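Renting a room: who pays when a kitchen appliance trips the breaker?
Posted in Shared Housing, 06/06/2025

Nidia Huamán
Hello everybody. I rent a room in a shared apartment, managed by Gilik, and I have a doubt about my bill. In December the breaker of the kitchen went down several times. The manager sent an electrician and now they want to take 200 dollars from my deposit, because I am the one who was cooking. My contract says only that the tenant pays "damage by misuse". Is it correct that I pay? 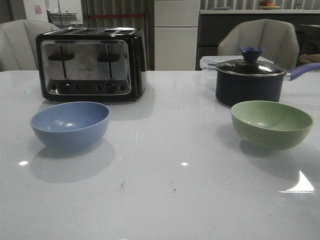

My contract has 30 pages and I have read it two times, with a dictionary for the difficult parts. The kitchen is shared and the appliances came with the apartment, they are in the inventory. The four-slice toaster with the black knobs is there, and also the kettle and the microwave. I only brought my blue bowl and some plates. The electrician wrote "circuit overloaded", he did not write that something was broken by a person.

Cuervo
Don't pay. They always try this.

Esside
I would not simply refuse, but I would ask for two things in writing: the electrician's full report and the exact clause they are using. Normal use of appliances which the owner supplied is usually not misuse. If the circuit is too weak for the kitchen, in most places this is the owner's problem. Check also how many days they have to return the deposit, it depends on your state. Keep copies of all the messages.

Atance
Same thing happened to me, they asked 314 and after one letter they dropped it. Look for the tenant office of your city, mine was free. Bring the inventory, signed if you have it.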